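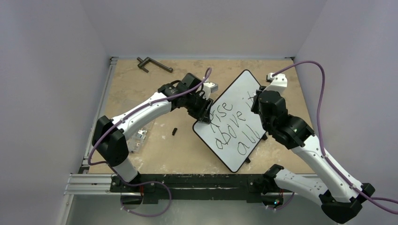 Small whiteboards: what we have, how to borrow them, how to look after them

The supply room at Aguiar Hall now has 26 small dry-erase boards for members to use. They replace the flip-chart pads, which were costing us more each year and mostly ended up in the recycling after one meeting. The boards are light enough to carry under one arm and small enough to lie on a table, so a group can write on one together without anybody standing up.

Fourteen of the boards are new. The other 12 came from the Vadoris Street reading room when it closed in November, and they have been cleaned and checked. A few of the older ones have faint marks that will not come out. They are fine for practice and rough notes, but please take a new one if you are making a sign for the front desk or the hallway.

Borrowing

Boards are kept upright in the rack to the left of the supply room door. Write your group's name and the number on the back of the board in the sign-out book. You can keep a board for up to two weeks. If you need it longer, sign it out again. Markers and cloths are in the drawer under the rack. The door code for the supply room has not changed. If you do not have it, ask at the front desk.

The handwriting group, the Tuesday-list choir readers and the homework table all have a standing loan and do not need to sign out each time. Other groups that want a standing loan can leave a note in the Zuvport box.

Writing on them

Use dry-erase markers only. Two boards have already come back with permanent marker on them. If it happens to you, go over the line with a dry-erase marker, wait a few seconds and wipe both off together. It may take three or four tries. Do not use scouring pads or kitchen cleaner, which dull the surface and make the next person's writing harder to remove.

Black shows up best from across a room. Green and orange are hard to read under the lights in the back hall. The fine-tip markers are good for a list or a verse, but the line is thin, so write larger than you think you need to. For anything that will be read from more than a few feet away, take a chisel tip.

Several people have asked how to keep their lines straight. Lay a ruler on the board and write along its top edge, then move it down for the next line. Leave a hand's width at the bottom. If you run out of room, it is better to wipe the board and start over with shorter lines than to squeeze the last word into a corner. Left-handed writers may find it easier to turn the board on the table until their hand stays clear of the wet ink.

Cleaning and returning

Wipe the board with a dry cloth the same day. Ink that has been left for a week or more usually needs a damp cloth, followed by a dry one. Put the caps back on the markers until they click and store them lying flat. Used cloths go in the bin marked Laundry, and somebody on the desk rota takes them home to wash.

Please do not lean boards against the radiators or leave them on the windowsill in the back hall. One of the Vadoris boards warped that way and now rocks when it is laid on a table.

Costs

The new boards, the rack and the first box of markers came to $744, paid from the supplies budget. There is no charge to borrow. Replacement markers are ordered through Nerkton every other month, so if the drawer is running low, write it on the sheet inside the supply room door. Questions can go to the front desk at extension 1303.

Posted 19/03/2025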